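Double doors in simulation: what the October runs showed
By Anel Nkosi
October

The Serar group has finished its first full round of tests on two-armed door opening, and the results are good enough that we will keep the method for the winter. The task is a pair of paneled doors with lever handles, set in a red frame, with a bedroom on the other side. Everything so far has been done in simulation.

Mabli Jenkins started with 400 demonstrations recorded by people steering both arms. She removed the ones where an arm hit the door frame, and trained a single policy that controls the two arms together. Our earlier version, Ralholm, ran a separate policy for each arm and often had them working against each other.

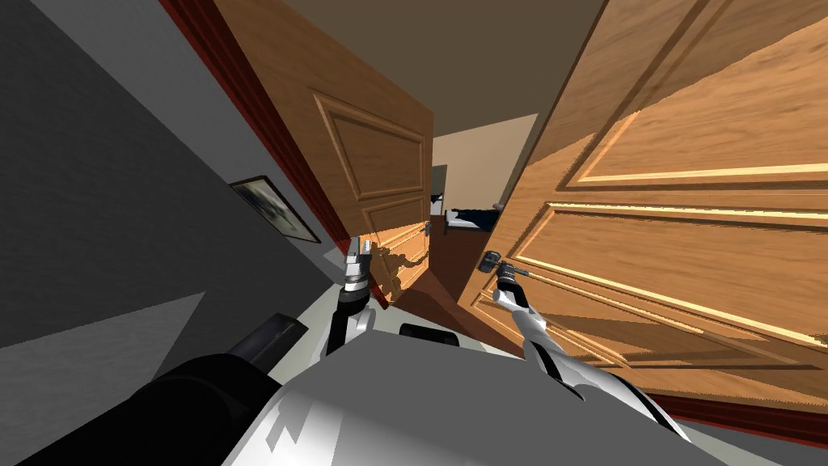

Both grippers at the handles, with the doors partly open.

The new policy was tested in 240 trials with different lighting and different starting positions for the body. We counted a trial as a success if both leaves were open wide enough for the body to pass and neither arm had touched the frame. It succeeded in 89 percent of them. We have not yet run Ralholm under the same conditions, so please don't quote a comparison.

Myfanwy Owen went through the failures. Most came from the larger movement on the right side, where the arm has to keep its hold on the lever while the door leaf swings. If the wrist turned too late, the fingers slid off the end of the lever. A smaller group of failures came from the body driving forward too soon.

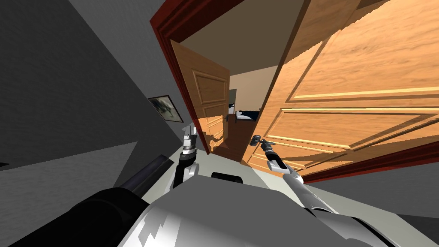
Lighting and shadows

Annatjie Jacobs asked whether shadows on the wood were confusing the handle detector, so we moved the light source between trials. Bright patches across the panels made little difference. Shade right around the lever did, and the hand tended to stop short of it. She is now adding more of those cases to the training set.
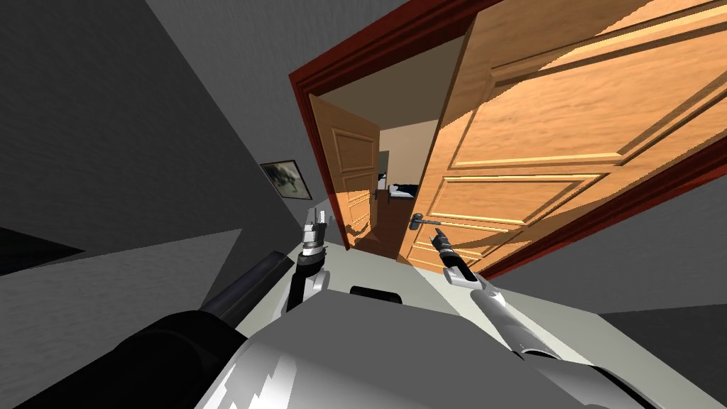
Next steps

Marietjie Matlala will repeat the tests with stiffer hinges and a round knob in place of the lever. Work on the real doors at Tronddale begins once those numbers are in. Trial logs are in the shared Serar folder, and questions about the scoring can go to Mabli.

3 comments
12 shares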